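August 2019

Slept badly again, so I've given up and I'm writing this at the kitchen bench with the heater on my feet. The choir thing is eating my brain! Eino Kallio rang last night (at dinner time, naturally) to say the hall in Ollano has been double-booked and could we sing at four instead of six. Four! Half the altos are still at work then. I said I'd ask around, and so far I've had one yes, one no and a very long message about parking. 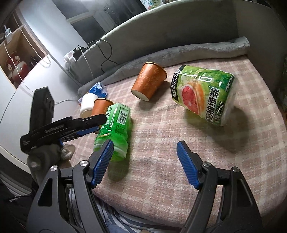
Anyway, the new piece is gorgeous, all low and rumbly at the start, and I still can't get my entry on page two. I practised it in the car all the way home from Mum's, windows up, 152 kays of me humming the same bar. She's well, by the way, and has taken up crosswords in pen.

Must ring the dentist tomorrow. And find my black skirt, which I'm fairly sure I lent to my sister after the last concert.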